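Desk Items Collection, Fulldale office

README

Contents

This folder holds the desk part of the Fivomo set: short recordings of ordinary desk work in the Fulldale office. A session covers a small job such as opening a notebook, moving a bottle out of the way, putting a phone back in its place or clearing the desktop before the next person sits down. The set has 1256 recordings from 15 desks. The files were sorted in October and the folder names have not changed after that.

Folders

desks/ – one folder per desk, numbered 01 to 15
items/ – the item list, with a short name for each thing used
notes/ – session notes, typed up from paper
splits/ – train, validation and test lists

Each recording is named with the desk number, the task code and a running number. Task codes run from T1 to T8. T1 to T3 are notebook tasks (open, close, turn a page). T4 and T5 are bottle tasks. T6 is the phone, T7 is pens and small items, and T8 is a full clear-up of the desktop.

Items

Notebooks: bound, ruled or plain. Both kinds are filed under "notebook" and the ruling is given in the item list. Loose sheets have their own name, "paper".
Bottles: plastic drink bottles with screw caps. Cap color is recorded, brand is not. A bottle that was swapped in the middle of a session gets a second line in the item list.
Phones: smartphones only. Which way up the phone lies is recorded at the start of the session. Where the notes don't say, the field is "unknown".
Small items: pens, clips, sticky notes, erasers. Clips that hold a panel to a desk are part of the furniture and are not listed.

Desks

Most of the desks are white, and 6 of them have a curved front edge. On these the distance from the edge was measured at the middle of the seat position – the value in the desk file is for that point only. Grommet holes and privacy panels are entered as fixed parts. Please don't use them as items when adding labels. 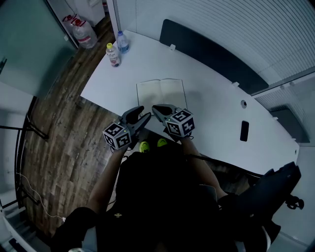
Stomex, Workplace Studies Team

The layout with an open notebook at the front, two bottles toward the back left corner and a phone on the right is entered as "notebook-front". The two bottles are told apart by cap, yellow and blue. The chair is left out of the labels, and so is the floor.

Known problems

Desk 04 has no T7 recordings. The session notes for desk 11 give the bottle positions as seen from the far side, so left and right have to be swapped. Around 8 recordings have the wrong task code in the name; the corrected codes are in notes/fixes.txt and the file names were left as they were.

Use

The set may be used for research and teaching. Cite it as: Steinarsdóttir, Fivomo Desk Items, Stomex. Corrections to the item list go in notes/fixes.txt, one per line, with the desk number first.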